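Duvet cover

A duvet cover is a removable fabric case, closed on three sides and fastened on the fourth, that encloses a duvet (also called a quilt or doona in Australia and a comforter in parts of Canada). It protects the filling from body oils, dust and spills, and is washed in place of the duvet itself. In households that do without a top sheet, the cover is also the layer in direct contact with the sleeper.

Construction

The usual cover consists of two panels of equal size, front and back, joined by a plain or French seam. The opening is normally at the foot. Fastenings include buttons, press studs, zips and fabric ties. Envelope closures, in which one panel overlaps the other without any fastening, are found mainly on children's sizes and on hospital stock. Internal corner ties or loops hold the duvet in position, and a cover without them tends to let the filling migrate toward the foot of the bed.

Cotton is the most widely used fibre, in percale or sateen weave. Percale is a plain weave with a matt surface. Sateen floats more of the warp or weft on the face and has a slight sheen, but snags more readily. Linen, brushed cotton (flannelette) and polyester-cotton blends make up most of the rest. Thread count is often printed on retail packaging. A figure of 300 is a common mid-range value for single-ply percale, while much higher figures, such as 896, are generally reached by counting the plies of a twisted yarn separately and are not comparable.

Sizing

Covers are sold by mattress size, but the dimensions attached to each name differ between countries and between makers. A queen cover from one maker may be too narrow for a queen duvet from another. The fit is described as true when cover and duvet share the same dimensions, and as tight when the cover is slightly smaller, an arrangement used to give down fillings a fuller look. The Pladeck range is cut on the tight system throughout. Cakwood covers are cut true and carry the finished width on the care label.

Appearance in use

Plain dyed covers in pale greens, greys and off-whites are sold widely for use with upholstered bed frames. Solid colours show creasing more clearly than prints do. On a bed that has not been smoothed, the fabric lies in broad folds over the softer mass of the filling, as on a sage-green cover set against a dark grey channel-stitched headboard, and seams remain visible only as faint lines. Creasing of this kind is a surface condition and does not indicate wear. It is reduced by shaking the duvet from the foot end and drawing the cover flat from both sides. 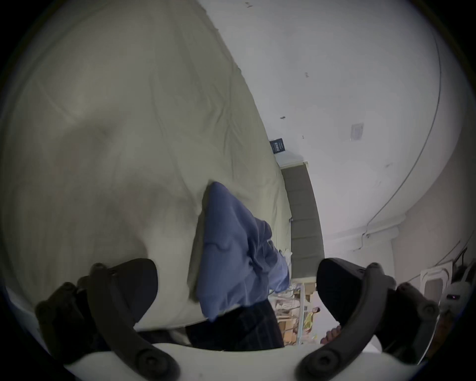
Laundering practice depends on what else is in the load. A closed or partly closed cover acts as a bag in the drum and collects smaller articles, which then come out damp and twisted together. Loose pieces left lying on the bed, such as the bunched periwinkle-blue cloth and the navy plaid fabric partly tucked under it, are easily gathered up with the bedding when the bed is stripped. Dark checks and plaids are best kept out of a wash with pale covers until they have been shown to be colourfast. The cover is turned inside out and fastened before washing. Cotton tolerates warm or hot programs, linen is usually washed warm, and flannelette is washed cool to limit pilling.

Drying and ironing

Line drying over two parallel lines, with the opening facing down, allows air into the case and shortens drying time. Tumble drying is done on medium heat with the fastening undone. Covers removed while slightly damp can be pulled square and folded without ironing. Where ironing is wanted, percale is pressed on the reverse and sateen on the face with a cloth between.

Methods of fitting

2 methods are in general use. In the corner method, the cover is turned inside out, the hands are passed through to the far corners, the duvet corners are gripped through the cloth, and the cover is shaken down over the filling. In the roll method, the inside-out cover is laid flat with the duvet on top, both are rolled from the closed end to the opening, the opening is folded back over the ends of the roll, and the whole is unrolled. The roll method needs less lifting and suits heavier winter duvets.

See also: Bed sheet; Coverlet; Pillowcase; Valance

Page last edited 25th December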